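Smoke alarms, and the long way home

16 December 2022

I've been meaning to write up the chimney fire on our street for more than a week now, and every time I sit down somebody calls to ask how the Pangaribuans are doing, so let me start there. They're fine! They are staying with her sister in Lulledbridge until the roof is closed up, the cat included, and they'd like people to stop bringing lasagna.

It was a little past 8 in the evening. I was folding towels and heard what I took for a truck idling outside, a low sort of roar, and when I went to the porch there were sparks coming out of the top of their chimney like a Roman candle. I called it in with my slippers on. The first engine was there in seven minutes (my neighbor timed it, I certainly didn't) and the crew had a ladder up before I'd finished explaining which house, as if they couldn't see it for themselves.

What I didn't know about chimney fires is how much of the work happens indoors. They laid tarps over the living room rug, shoveled the burning logs into a metal bucket and carried it out to the driveway, and then two of them spent the longest time feeling along the upstairs walls for heat. The fire had gotten through a crack in the old flue and into the attic, so part of the ceiling had to come down. It had been almost 18 years since that chimney was swept. Ours wasn't much better, I'm sorry to say, and I've booked the sweep for later in December. 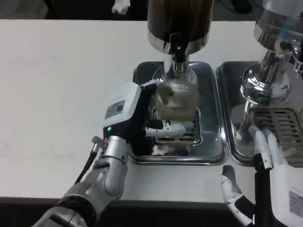 Azlan Sumampouw wrote to me after I mentioned the fire in my last post: "Please tell your readers to put an alarm in the attic stairwell too. Ours was only in the hall, and the smoke had been up there a good while before it reached us." I went and looked, and we have none on the stairs either, so that's going on the list, along with a proper metal can with a lid for the ashes - I've been using a paper bag for years and I'm ashamed of it.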